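About Jorkstead

Jorkstead sets up and looks after two-arm robot cells for small workshops, labs and teaching rooms. Mircea Oprea started the company with one bench and a set of hand tools. Today we look after 48 cells, most of them within a day's drive of our shop on Surdu Street.

What we do

Most of our work is routine service. A service visit starts with the cell powered down and locked out. We check the mounting bolts, wipe down the arms, look over the cables at each joint and replace any that show wear. Then we move to the grippers. Finger pads wear unevenly, and a worn pad will let a small part tilt before it drops, so we change them in pairs.

After that the arms are brought back up at low speed and re-zeroed. The joint offsets are written to the cell's log, which we call the Omness sheet. The customer keeps one copy and we keep the other.

How we set up a cell

Before anyone drills a hole, we build the cell in simulation. The bench, the arms and the things that will sit near them all go into the model, and we run the pick and place moves there first. Reach problems usually show up at this stage, along with moves where the wrist comes too close to something tall. If the bench has to shift, we shift it in the model and run the moves again.

We do the same after a repair that changes the arm or the gripper. The Stolano training room runs on this method too, and new technicians spend their first 16 days there. 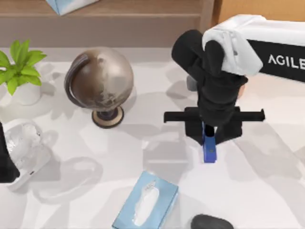
Simulated gripper check: a small blue object held over the tabletop, with a globe and a tissue box nearby.

Visiting us

The shop is at 572 Surdu Street. Our next open day is Sat 6 March, and setup classes start again in May. For service, please have your latest Omness sheet at hand when you call.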